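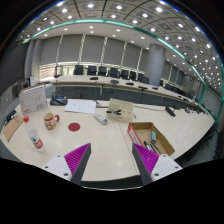
Section 3. Setting Up Your Dundorell Tabletop Conference Speaker

Welcome back, and thank you for getting this far! By now the speaker should be unpacked and charged (if the light on the side is still amber, go back to Section 2 and give it a bit longer). This section takes you through placing the speaker, pairing it with a laptop and making a first test call. Set aside 20 minutes or so the first time, and do it when no meeting is about to start, so that you can talk to yourself in peace.

Placing the speaker

1. Choose a spot near the middle of the table, with the Dundorell name facing the person who will run most of the calls.

2. Press down gently until the rubber foot grips. It likes a clean surface, so wipe away any crumbs or coffee rings first.

3. Keep drinks at arm's length. The top is a microphone grille all the way across, and it will not forgive a spilled cup of tea.

CAUTION: Do not lay papers, phones or laptop lids over the grille while the speaker is on. The sound can loop back on itself and produce a very loud squeal.

Pairing with a laptop

4. Hold the power button until you hear two rising notes, then let go. The ring of light will blink blue.

5. Open the Bluetooth settings on your laptop and pick Dundorell from the list. If you own several speakers, turn the others off for now and give each one its own name later (see Section 5).

6. Wait for the ring to turn solid blue. You may also hear a short chime, depending on your volume.

Note: The speaker remembers the last laptop it met and will go looking for it whenever it wakes up. If a colleague down the hall keeps grabbing the connection, ask them to choose "Forget this device" on their end.

Making a test call

7. Start a call with a friendly colleague. Our own testers, Mayuree Boonyarit and Naveed Lashari, like to read the lunch menu to each other, but anything will do.

8. Speak from every chair you plan to use, in your everyday voice. Your colleague should hear you clearly from each one.

9. If the far chairs sound faint, move the speaker a little closer to them and try again before you touch the microphone level.

CAUTION: Unplug the charging cable before moving the speaker. Tugging on it can bend the socket, and a bent socket is not covered by the warranty.

When you are happy with the sound, go on to Section 4, Muting and Volume.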